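Call for participants: reading the rules out loud

Mirnance is drafting a good-practice guide for robot cells that take desktop computers apart and put them back together. The draft has 32 rules. We suspect 3 of them contradict each other — we would like strangers to find out which.

Who we want

People who have worked beside an industrial arm, written a risk assessment, or ignored one and regretted it. No degree needed. A tolerance for the word "shall" is essential.

What you will do

Spend two days in October at our Rekonley workshop with the draft and a red pen. You will check each rule against the job it claims to govern, then write down where the two part company. Rule 14, on where removed parts are kept, has already caused one silence at lunch. 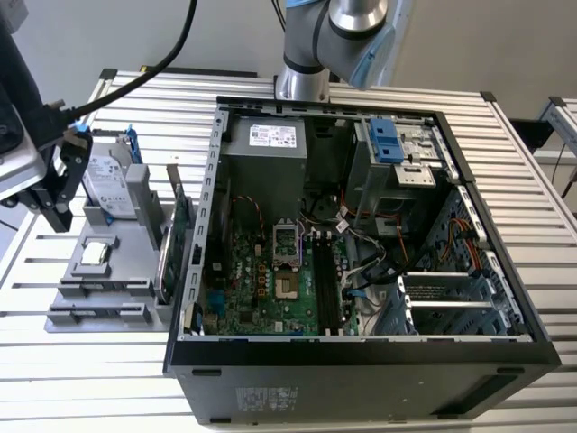
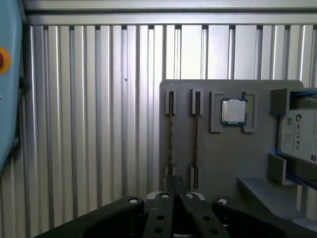
Hard drive and processor in their holders, as Rule 14 would have it.

Pay and how to apply

The fee is £600, plus lunch. Send us up to 700 words on the worst safety rule you have ever had to follow. Applications opened on September 5, 2019 and close when the places are full.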